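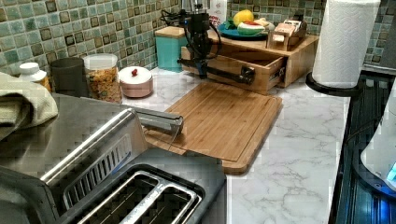 Why does the arm stop halfway through a drawer pull?

Usually the grip force limit is set too low, so the gripper gives up as soon as the slide drags a little. Go to Settings, Grip, and put it at 80. Save before you exit or it goes back.

4. Drawer task set-up (Bescombe club kit)

Do section 3 first. If the arm isn't homed none of this works.

1. Power off at the switch box. Check the cables have slack all the way to full reach. Re-tie if tight.

2. Power on. Wait for the Plallo panel to show READY. Takes a bit the first time.

3. Load the file drawer_open from the team folder. Not drawer_open_old, that one is from the Patlow meet and the hights are wrong.

4. Jog the arm down slow until the gripper is level with the handle. Speed 12 or less for this.

5. Close on the handle. Press MARK.

6. Jog straight back. No twist at the wrist. Press MARK again when the drawer is open far enough.

7. Back off, hit HOME, run the whole thing 2 times with a hand on the stop button.

Note: travel limit is 400 mm. Past that the panel beeps and drops the program, so you start over at step 3.

Note: if somebody bumps the organizer, redo steps 4 to 6. Old marks are no good even if it looks like it's in the same place.

CAUTION: Hands out of the drawer while the arm is live. Hair tied back, no hoodie strings.

CAUTION: Do not grab the gripper to "help" it. Hit stop, then jog.

Scoring runs for the Yin Cup use the same file but with jog locked out. Set that in section 6. Log every run on the sheet, fails too, and write down wich grip setting you used.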